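제4장 집 안의 직물과 그 관리

이 장의 학습 목표
1. 직조 무늬와 날염 무늬의 차이를 설명한다.
2. 가정에서 직물을 접고 보관하는 방법을 안다.

우리는 하루 중 많은 시간을 직물과 함께 보냅니다. 잠을 잘 때에도 몸은 이불과 베개에 닿아 있습니다. 그러나 그 천이 어떻게 만들어졌는지를 생각하는 사람은 많지 않습니다. 이 장에서는 공장의 기계보다 먼저 집 안의 천을 공부합니다. 격자무늬 침대 덮개와 꽃무늬 베개는 좋은 출발점이 됩니다.

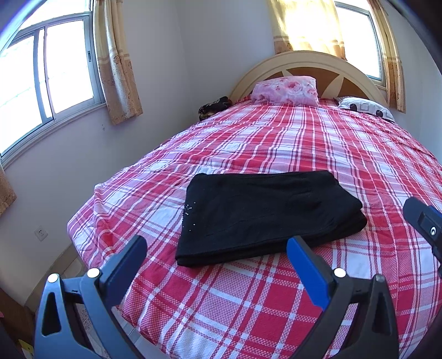 격자무늬는 보통 색이 다른 날실과 씨실이 만날 때 생깁니다. 빨간 날실과 흰 씨실이 만나는 곳에서는 두 색이 섞여서 분홍색에 가깝게 보입니다. 이것은 염료를 섞은 결과가 아니고, 우리 눈이 가는 실을 하나하나 구별하지 못하기 때문에 생기는 일입니다. 꽃무늬는 이와 다르게, 이미 짠 천 위에 날염으로 찍는 경우가 많습니다. 직물 교사 머그돌너 라츠는 수업을 시작할 때 학생들에게 천의 뒷면부터 보게 하였습니다. 날염한 천은 뒷면의 색이 대체로 연하고, 실로 짠 격자무늬는 앞뒤가 비슷한 때가 많습니다.

옷의 관리도 같은 지식에서 시작합니다. 늘어나는 허리단이 있는 옷은 그 부분을 당기지 말고 평평한 곳에 펴 놓은 다음에 접습니다. 구슬 장식이 있는 옷은 장식이 안쪽으로 눌리지 않게 합니다. 어두운 색의 옷은 밝은 천 위에서 접으면 먼지와 보풀이 옮을 수 있으니, 끝난 뒤에 솔로 가볍게 쓸어 줍니다. 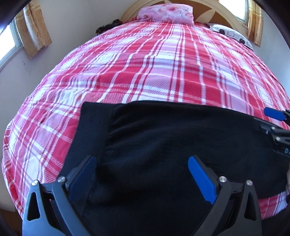

4.1 날실과 씨실

직물을 짤 때 길이 방향으로 먼저 걸어 두는 실을 날실이라고 하고, 그 사이를 가로로 지나가는 실을 씨실이라고 합니다.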